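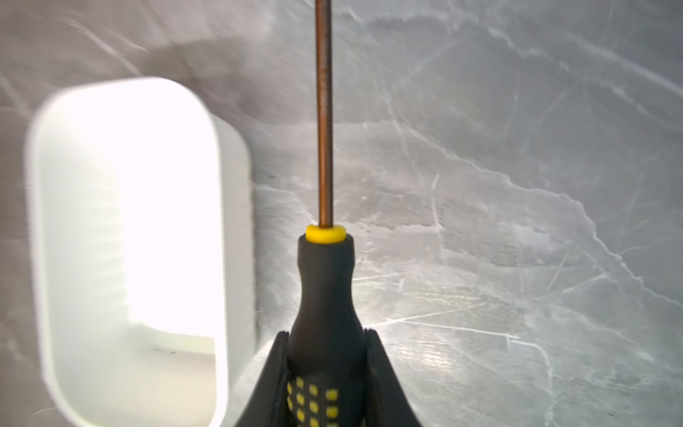 Virgilio Samonte asks whether the screwdriver has to go back in the container after each panel, or only when the whole unit is finished. It goes back after each panel. The fastener count in step 8 depends on it, and a driver left on the work surface tends to end up under the next panel.

Section 4. Hand Tools and Panel Assembly

4.1 Before you start

Applies to the Troltard wall cabinet and the Troltard base cabinet. For the Padilla corner unit, go to Section 6. The hinge plates are different and the torque notes below do not apply.

You will need:
One hand screwdriver, tip matched to the screw head
One open container for tools and loose screws
A flat, hard work surface
The Nakport fastener bag (part 1062)

Do not use a power driver for any step in this section. The inserts in the side panels strip easily and are not sold separately.

4.2 Checking the screwdriver

1. Hold the driver by the handle with the shaft pointing up, away from your face.
2. Look along the shaft. If it is bent, replace the driver.
3. Check the point where the shaft enters the handle. There should be no play. If the shaft turns inside the handle, discard the tool.
4. Wipe the handle with a dry cloth. Oil or polish on the grip will cause it to slip under load.
5. Fit the tip into one of the screws from the bag. It should fill the recess and stay put when the driver is tilted slightly.

Note: Discoloration on a metal shaft does not affect use. Flaking or pitting near the tip does.

CAUTION: Never carry the driver in a pocket with the tip up.

4.3 Joining the side panels

1. Lay the left side panel flat with the predrilled holes facing up.
2. Place the container on the side of your free hand, clear of the panel edge.
3. Start every screw by hand, two full turns, before using the driver.
4. Set the tip in the screw head and line up the shaft with the screw. Press down lightly.
5. Turn clockwise until the head touches the panel. Stop.
6. Work in diagonal order, corner to corner. Tighten each screw a further quarter turn.
7. Return the driver to the container.
8. Count the screws left in the bag. After the left panel there should be 11. If there are more, a hole has been missed. Find it before turning the panel over.
9. Repeat steps 1 to 7 for the right side panel.

Note: On bags packed before January, the screws for the back panel are in a separate sleeve. Do not include them in the count.

CAUTION: Stone and tile surfaces can be scratched by dropped screws. Put down a mat or a folded towel before starting. Steslow work mats are suitable. Do not use newspaper, as the ink can transfer to unfinished panels.

4.4 If a screw will not seat

Back it out completely and inspect the thread. Clear any dust from the hole and start again by hand. If the screw stops at the same depth, use a new one. Do not lean on the driver or strike the handle. Do not use soap or wax in the hole.

If the head is damaged, stop turning. Remove the screw with a larger tip if one will fit, or with locking pliers if enough of the head stands clear of the panel.

4.5 Storage

Store the driver dry. Close the fastener bag and keep it with this guide; the spare screws are used for the door adjustment in Section 5.

Revised October 18, 2026. Replaces all earlier versions of Section 4.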